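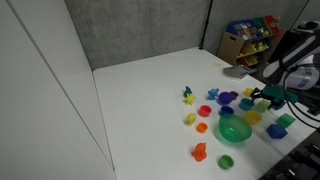

The table, with a green block in the gripper.

Saturday, evening

I promised myself to write a little every day of the trial and already I missed two, so now I must put it all together. The Grisska arm has been with us since the start of April and we have 6 weeks before Dramani wants a yes or a no. Ildikó would like the yes. I am still between.

First the good things, so that I am fair. The setup program is much better than the one from Cotwood which we tried last year. With Cotwood I spent a whole morning only to make the arm and the computer speak with each other. With this one I followed the booklet, page after page, and before lunch it moved. The booklet is written in short sentences and I am grateful for it, as a person who reads English slowly. Only the chapter about the safety limits is confusing. It says "soft stop" and "gentle stop" and I think they are the same thing, but I wrote to ask.

Today we did toys again. I put everything toward one side of the white table, the cups, the little animals, the blocks and the green bowl, and I left the rest bare. Ildikó says I arrange them too nicely and that a child would never leave toys so. She came and pushed them with her hand, and then I moved a few back when she went for coffee.

The light green block and the green bowl are both see-through, and this is what I worry about. The salesman from Dramani said on the telephone that clear plastic is "no issue". Maybe. In the log for today I have 66 attempts and I marked each one by hand in my notebook, because I do not yet trust the number on the screen. The screen and my notebook did not agree. The difference is 4. I went through the pages two times and I believe my notebook, but I was tired by then, so on Monday I will repeat it and Ildikó will also write, separately from me.

What I like most is the grip. It can be set softer or harder with one slider, and the change is felt at once. What I do not like is the price of the fingers. They are a wearing part, the paper says so, and a new pair must be ordered from Dramani only. I asked if we can use the ones from Onenent, which we have in a drawer from the old project and which look to me the same size. The answer was long and polite and I still do not know if it was no.

Also the noise. When it holds still it makes a thin sound, like a mosquito in another room. Ildikó does not hear it. I asked her to stand exactly where I stand and she stood there with closed eyes and said, no, nothing. After one hour of it I have to go for a walk.

The service contract I read on the bus home. There are two levels. The cheaper one gives answers by e-mail "in reasonable time" – I underlined this with pencil. The other one includes a visit, but it costs so much that I would have to ask for it upstairs, and I do not like to ask upstairs in spring, when they are making the budget.

For Monday:
repeat the count, with Ildikó
try the cups standing and then lying down
write to Dramani again about the Onenent fingers, and ask it so that they must say yes or no
find the bag for the small blocks

My back hurts from bending over the table. I will ask if we can make it higher. Now soup, and then I will call my sister.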